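Path-following without a map: how far can you trust the edges?

plandodach
Hello all, a rather long one, so put the kettle on. I've been working on Eteo, our little method for getting an outdoor robot down a footpath with no map at all. It learns where the path's edges are from 757 hand-marked stills, then steers for the middle. On our usual route it held the line on 16 passes, which pleased me no end! What I'd love opinions on is the stretch between the railings, where leaves and mud blur the verge and the sky is terribly bright.

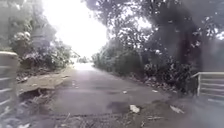 Ralano: Lovely work, but I'm not convinced that edges are the right thing to learn. Sixteen passes on one route tells you it knows that route. Have you tried it anywhere else?

plandodach
Fair point, and no, not properly. I did hold back 7 passes from October, when the light was different, and it lost the left edge on 4 of them. The trouble comes where a railing stops and a low kerb takes over as the boundary.

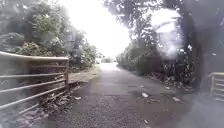 My hunch is that two sorts of edge want two sorts of label, and I've marked everything as one. I'm going to split them and train again, slow as that will be.

Čierny
I'd leave the labels alone, myself. We split ours and it dithered at every changeover. Try darkening the top third first, it's an evening's work.

Ralano
Disagree, glare won't explain losing only the left side. Split them, but please test on a new path.

plandodach
I'll do both, Čierny's first as it's quicker, and post the numbers in this thread.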